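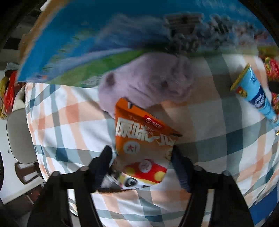
**Mixed-goods table, packing room, Mundora**
Checklist completed by: Jahangir Selvanayagam
Period: March
Status key: OK / ACTION / N/A

**1. Work surface**

- [x] Cloth lies flat where goods are handled. OK
- [x] Cloth free of pins, staples and blade fragments. OK
- [ ] Cloth secured at table edge. ACTION

Comment: plaid cloth is acceptable for sorting. The stripes make small clear scraps hard to spot, so run a flat hand over it between batches. Two clips are missing on the door side. Replace with the Odberg type, not spring clamps.

**2. Packaged food**

- [x] Packets sealed on all edges; no pinholes at the corners. OK
- [x] Date code legible. OK
- [ ] English ingredient and allergen label applied. ACTION

Comment: the orange packets marked 原味 ("original flavor") carry large Chinese text on the front. The flavor name does not tell the recipient what is inside. Apply the translated label to the back panel. Do not cover the date code. Hold 4 packets from this batch until labels are printed.

Red snack packets go in the same carton as the orange ones. Do not stack anything on top of either.

**3. Tubes**

- [x] Cap tight, no residue at the thread. OK
- [x] Crimp end intact. OK
- [ ] Separated from food before packing. ACTION

Comment: the light blue tube with the gold-rimmed cap end was on the same cloth as the snacks. Sorting together is permitted. Packing together is not. Bag tubes individually and move them to the Lavton bin before any carton is opened. Repeat finding from the last check.

**4. Soft toys**

- [x] Seams hold under a firm pull. OK
- [x] Eyes and nose fixed, where fitted. OK
- [x] No exposed filling. OK
- [ ] Age label attached. ACTION

Comment: lavender plush, small rounded ear. No age label found after checking both side seams. Set aside for children over three until the supplier confirms. Bag it before it goes near food; loose fiber sticks to packet seals.

**5. Cartons**

- [x] Cardboard edges free of tears. OK
- [x] No staples in flaps. OK
- [x] Carton weight under 20 lb. OK
- [ ] Large cartons kept off the sorting cloth. ACTION

Comment: the big printed box with the blue sky and green grass takes up too much room beside small goods and can push them off the far side. Floor pallet only. Old shipping labels must be removed or crossed out before reuse.

**6. Surroundings**

- [x] Aisle clear to the exit. OK
- [x] Box cutters retracted and counted back in: 9. OK
- [x] Hand wash station stocked. OK
- [ ] Waste bin lid closes. ACTION

Comment: hinge broken, Bandara has the part on order. Use the spare bin by the sink.

**Open actions**

| Item | Owner | Due |
|---|---|---|
| Table clips | Selvanayagam | Before next shift |
| Allergen labels | Label desk | Before release |
| Tube separation | Shift lead | Immediate |
| Toy age label | Purchasing | End of March |
| Carton to pallet | Shift lead | Immediate |
| Bin hinge | Bandara | On delivery |

Recheck sections 2 and 3 at 2 p.m. Initial each line; ditto marks are not accepted.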